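Home | Blog | Things I Have Bought | About | Search

The tray, the basket and the great sorting of small things

Posted 2025-07-15

I have reached the age at which a person owns tubs. I don't remember agreeing to it. One minute you have a drawer with a takeaway menu in it, and the next you have a drawer that won't open, full of small lidded tubs, each containing four of something.

The drawer in question is the one under the kettle. It stopped opening properly in December, when I put a roll of parcel tape in on its side, and for months after that I got things out by sliding in a hand and feeling about, like a vet. I found a cork that way, and a key, and once something sticky which I put back.

So last week I took the whole lot out. The rule I set myself was one basket and one tray. The basket is brown and woven and came from a shop called Peto, which sells baskets and candles and has a smell. The tray is green plastic and I've had it so long that I couldn't tell you where it came from. Things I wanted to keep would go in the basket. Things I needed to think about would go on the tray. Rubbish would go in the bin, and I would be brisk about it.

I was not brisk about it. I spent 20 minutes on rubber bands alone. There is a kind of rubber band that has gone hard and snaps when you look at it, and I still tested every one, in case it had been misjudged. Then there were the instructions for a Dutudex milk frother I gave away two flats ago, in eleven languages, which I read in two of them.

The basket did well at first. In went the good scissors, the tape, the matches, the decent pen. Then I got cocky and added the string, and string in a wicker basket is a mistake I'd urge you to avoid, as it gets into the weave and has to be talked out again. The string now lives in a jam jar with a hole in the lid, like something in a magazine.

The tray was where it all slowed down. It has a raised lip all round, so nothing rolls off on to the floor, and this is a fine quality in a tray and a terrible one in a sorting system. Things that might have had the decency to roll under the fridge and be forgotten just stayed there, waiting to be dealt with. Tubs are the worst for this. They won't stand up next to each other, they roll over and lie about, and you can't quite see what's in them without taking off the lid, and once you've taken off the lid you're involved.

I did finally throw out the Magalhães tin, which had a dent in it and no lid and had held nothing but a single curtain hook for as long as I've lived here. I kept the curtain hook. I haven't any curtains of that type.

Here's what I'd do differently. Have the table clear before you start, all of it, including the post. Do it in daylight. Don't put the radio on, or you'll end up standing still with a battery in each hand listening to a programme about eels. And give the tray a time limit. Mine is now 30 minutes, after which whatever is still on it either goes in the basket or goes out, no appeals.

I have broken this twice already. The drawer opens, though, all the way to the back, and there's a bit of blue lining paper in there I'd never seen before. I've been showing it to people.

Filed under: Home, Clutter, Small Victories 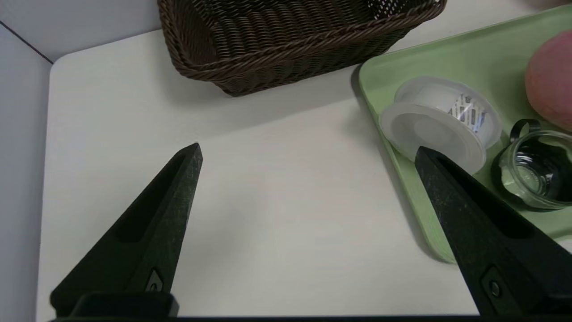 Next up: what to do about the cupboard over the fridge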